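3.2 Surface coverings and the reading of small objects

The second part of the study was carried out in the Tuvis workshop, where the tables are used by several groups during the same week. Requena and Olmedo (in their earlier survey) reported that users complain more often about the color of a table than about its height. We wanted to know if a simple covering changes this opinion. For 7 weeks the tables received brown paper, and the users filled in a short form at the end of each session. In total we received 2,315 forms, of which 400 were left without comments.
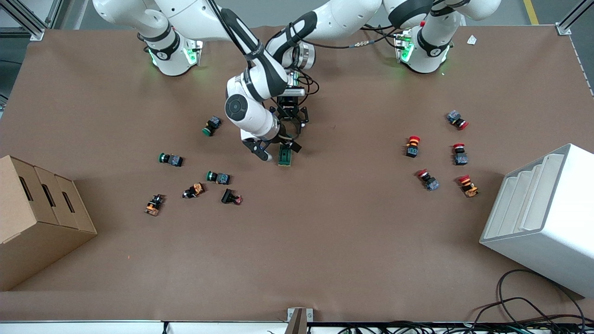 Figure 4. Worktable covered with brown paper, with a green push-button block near the middle.

The comments were classified by two readers, Lodhi and Arboleda, who worked separately and then compared their lists. The most frequent remark was related to glare. Users who sat near the windows wrote that the paper was more comfortable for the eyes than the white laminate of the neighboring room. A second group of remarks was about noise, because small parts make less sound when they are put down on paper. Negative comments were fewer and referred mainly to tears at the corners, where the tape did not hold well. The question of cost is treated in Section 3.3.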